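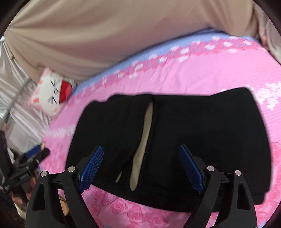 Fig. 1. Folded black garment on a bed.

Unit 4: Recording, Retention and Storage Sizing for IP Video

Course handout, Security Systems Installation
Revised February 13, 2018

Scope

The unit covers bit rate, recording modes, disk sizing and retention. Lens selection and field of view were covered in Unit 3 and are not repeated. Students should bring the completed site survey sheet from that unit, as the exercises at the end use the same camera schedule.

4.1 What sets the bit rate

A network camera sends a compressed stream to a recorder. The size of that stream is its bit rate, given in kilobits or megabits per second. The main inputs are resolution, frame rate, compression method, quality setting and the amount of change in the view.

Resolution and frame rate are set by the installer and stay fixed. Change in the view does not. A camera facing a loading dock sends more data at midday than at midnight if lighting is good at both times. If lighting at night is poor, the order may reverse: sensor gain goes up, gain produces noise, and the encoder treats noise as motion. A night stream from a dark parking lot can be larger than the day stream from the same camera. Measure both before sizing disks.

4.2 Constant and variable bit rate

Constant bit rate (CBR) holds the stream near a set figure and lets picture quality move up and down. Variable bit rate (VBR) holds the quality and lets the stream size move. VBR with a cap is the usual choice. When the cap is reached, quality drops until the view settles.

Storage is easy to work out under CBR. Under capped VBR, use the cap for a worst-case figure and a measured average for a working figure. Record both in the job file. Do not quote the working figure to a client as a guaranteed retention period.

4.3 Key frames

The encoder sends a full picture (key frame, or I-frame) at intervals, followed by frames that hold only the changes. A longer interval lowers the bit rate. It also makes playback search slower, and a lost packet damages the picture until the next key frame arrives. For general work in this course the interval is one key frame every 2 seconds.

Encoders that stretch the key frame interval in quiet views are sold under various trade names. Check that the recorder supports the feature before turning it on. Symptoms of a mismatch include gaps in the timeline, failed export and a player that jumps forward when scrubbing.

4.4 Recording modes

Continuous. The recorder writes at all times. Storage use is predictable, and there are no missed events.

Motion. The recorder writes when the camera or recorder detects change. Storage use depends on the site. Pre-event and post-event buffers must be set. A buffer that is too short loses the approach of a person or vehicle, often the part that is wanted.

Schedule. Continuous or motion recording is assigned by hour. Check how the recorder handles clock changes and whether a schedule can run past midnight as one entry. Many cannot, and two entries are needed.

Dual mode. A low frame rate is recorded continuously and raised on an event. Review is simpler than with motion-only recording because the timeline has no blanks.

4.5 Storage calculation

Work in this order.

Step 1. Take the bit rate of one camera in megabits per second.
Step 2. Multiply by 86,400 to get megabits per day.
Step 3. Divide by 8 to get megabytes per day.
Step 4. Divide by 1,000 to get gigabytes per day.
Step 5. Multiply by the recording fraction (1.0 for continuous).
Step 6. Multiply by the number of retention days.
Step 7. Add the results for all cameras, then add the allowances in 4.6.

Worked case. One camera at 4 megabits per second, recorded continuously, produces 345,600 megabits per day. Divided by 8, this is 43,200 megabytes, or 43.2 gigabytes. For 30 days the figure is 1,296 gigabytes. Two such cameras need 2,592 gigabytes before allowances.

Audio, where fitted and lawful, is added as a separate line. Do not fold it into the video rate.

4.6 Allowances

Disk makers use decimal units. Many operating systems report in binary units and label them the same way. A disk sold as 4 terabytes will show as 3.64 on such a system. No space has been lost; the unit is different. Keep the whole calculation in decimal and convert once at the end if the recorder menu requires it.

Further allowances are needed for file system overhead, the recorder database, locked clips that are kept past the normal period, and redundancy. In a RAID 5 group, the capacity of one disk goes to parity. In RAID 6 it is two disks. Subtract these before comparing with the calculated need. RAID protects against disk failure. It does not protect against theft of the recorder, fire or accidental deletion.

4.7 Lab equipment

The lab bench has a Stetach recorder with two drive bays and a Rondasetti PoE switch. The Stetach unit reports usable space in binary units. Its overwrite setting is applied per disk group and cannot be set per camera, so cameras with different retention periods must be placed in different groups.

The Trình client software is installed on the bench computers for playback and export. Export in the native format keeps the verification data. Export to a common format does not. Where footage may be used as evidence, export both and label them clearly.

4.8 Reading: Sutomero warehouse job

The job file for the Sutomero warehouse is in the course folder. The site specification asked for 30 days. The log shows that the recorder started to overwrite early, with 3,086 gigabytes of usable space in the group. Two faults are noted in the file. The sizing sheet used daytime rates only, and the motion zone on the yard camera included a tree line. The September revision gives the corrected settings.

4.9 Exercises

1. Calculate the 30-day storage for each camera in your Unit 3 schedule. Show the recording fraction used.

2. Find the longest continuous retention, in whole days, for one camera at 4 megabits per second using the usable space in the Sutomero file. Repeat for two cameras.

3. Set one bench camera to CBR and then to capped VBR. Log the bit rate with the lights on and with the lights off. Attach the log.

4. Export the same clip from Trình in both formats. Record file size, playback software needed and whether the verification check passes.

Submit the sizing sheet and logs together. Units must be written on every line of the calculation.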